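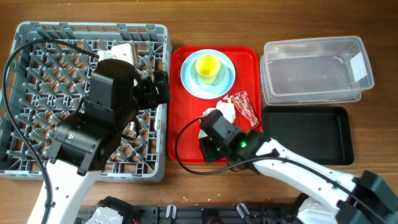
Page last changed: June, 4:20 p.m.

About the Mallstead Record

The Mallstead Record covers local and state government for readers in Mallstead, Clirkow and the towns along the county line. We report on the county board, both city councils, the school districts, the courts and the legislators who represent this area at the state capitol. We publish online every day and in print once a week.

What we cover

Most of our reporting comes out of public meetings and public records. A reporter attends every regular session of the county board and the Mallstead and Clirkow councils, and we post the agenda and our notes the same evening. Last year we covered 248 meetings. When a body goes into closed session, we report the legal reason it gave and ask for the minutes when they become available.

During election season we publish a guide to every contested race on the local ballot, including judges and water district seats. Candidates get the same questions and the same amount of space. We do not endorse candidates or ballot measures, and we stopped running unsigned editorials four years ago.

Who we are

Elin Owen is the editor. She came to the Record as a courthouse reporter and still handles most of our stories on redistricting and the county budget. The newsroom has four full-time reporters, a copy editor and a part-time photographer. Freelance writers cover Clirkow school board meetings and the fair.

The Record is owned by Grallari Publishing, a private company that also prints the weekly shopper. Grallari sells the advertising and runs the press. It does not see stories before they are published, and the editor has the final say on news coverage.

How we are paid for

Subscriptions bring in a little over half of our income – the rest is advertising and legal notices. We have 1117 print subscribers and some 628 who read online only. Election guides, meeting notes and public safety notices are free to everyone. Political ads are labeled with the name of the buyer, and we keep a list of them at the front desk.

Records and documents

Documents we get through records requests are posted in Magsi, our online archive, once we have removed home addresses and the names of minors. You can search Magsi by agency, year or subject without a subscription. Council votes are being added now, starting with Mallstead. The Clirkow votes before the new city charter exist only on paper and will take longer.

Corrections

If we get something wrong, we fix it and say so at the top of the story. Print corrections run on page 2. Send the headline and the error to the news desk, or call and ask for the copy editor. We do not remove court stories on request, but we will update them when a case is dismissed or a verdict is overturned.

Letters

Letters may be up to 300 words and must be signed. We run one letter per writer per month. Letters about a candidate are not printed in the last issue before an election, when there is no time for a reply.

The front office is open from 9 a.m. to 4 p.m. and closed on county holidays. Back issues are at the counter.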